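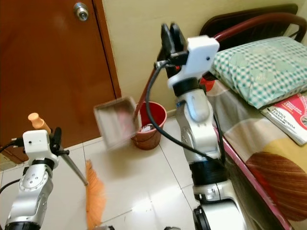
Werkelis vergleicht Greiferfinger beim Kehren: 700 Durchgänge mit Besen und Kehrschaufel

Werkelis, August. Ich gebe zu, als Serpil Çetinkaya mir vorschlug, unseren neuen Greifervergleich ausgerechnet mit Besen und Kehrschaufel zu machen, habe ich erst einmal gelacht. Alle anderen stapeln Würfel! Aber Serpil leitet bei uns die Versuche, und sie hatte recht: Zwei Arme, zwei dünne Stiele, und beide müssen gleichzeitig halten – da sieht man ziemlich schnell, was ein Finger taugt.

Also haben wir sieben Fingersätze besorgt, darunter zwei von Bozkurt und unseren eigenen, den Wondcombe, und jeden davon 100-mal kehren lassen. Immer derselbe Ablauf: Besen greifen, Schaufel greifen, zusammenkehren, über dem Papierkorb auskippen. Gefahren wurde in möblierten Zimmern auf Fliesenboden, mit Bett, Tür und allem, was in so einem Zimmer eben im Weg steht (im Labor hatten vorher alle Sätze prima ausgesehen, das hat uns leider wenig gesagt).

Am meisten überrascht hat mich der Besen. Ich hätte gewettet, dass die Schaufel die schwierige Seite ist, wegen des Kippens. Die meisten Abbrüche hatten wir aber, weil sich der Besenstiel zwischen den Fingern langsam verdrehte, bis die Borsten schräg standen. Der Wondcombe mit 40 Millimeter langer Auflage kam auf 70 Durchgänge ohne Nachgreifen, das war der beste Wert im Feld. Beim Auskippen lag dafür einer der Bozkurt-Sätze vorn, das muss man auch mal sagen. An der Kabelführung wollen wir bei unserem Greifer noch arbeiten, die Schlaufe ist mir zu weit.

»Mich interessiert weniger, wer gewinnt, als an welcher Stelle der Griff nachgibt«, sagt Serpil Çetinkaya. »Das haben wir jetzt für jeden Satz aufgeschrieben.«

Die komplette Auswertung samt Abbruchprotokollen schicken wir Redaktionen und Anwendern gern kostenlos zu. Als Nächstes kommt bei uns Fellness dran, das ist unser weicher Fingerbezug, und zwar mit denselben Besen und denselben Schaufeln.

Fragen bitte direkt an mich, am besten vormittags, nachmittags stehe ich meistens in der Werkstatt.

Gudrun Åberg
Presse und Anwendungen, Werkelis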